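Cullari oil

13th February
By Vitória Antunes
Reading time: 2 minutes
Last updated in December

Cullari oil is a herbal preparation pressed from the seeds of the cullari shrub and sold as a remedy for sore joints, poor sleep and, depending on the label, most things in between. It has a greenish colour and a smell that its admirers call earthy.

The oil was first bottled for sale in the town of Vilela, where farmers had long rubbed it on their knees and, with equal confidence, on their gates. The brand Hutesano began selling it in capsules of 400 milligrams, to be taken with food and a certain amount of faith. 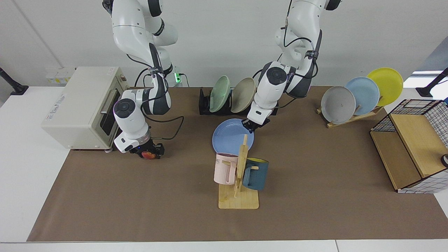
Evidence for its benefits is thin. The most quoted trial, led by the pharmacologist Margit Strömberg at the Ernov clinic, enrolled 982 adults with knee pain, of whom 969 finished. After seven weeks, those taking the oil reported slightly less stiffness. So did those taking sunflower oil, a finding that the Hutesano brochure leaves for the reader to discover elsewhere.

Side effects are mostly mild and include heartburn and a lingering aftertaste. The oil may interfere with blood-thinning medicines, and people taking these are advised to see a doctor first. Claims that it cures cancer have no support in any published trial, although they remain a favourite of the label writers.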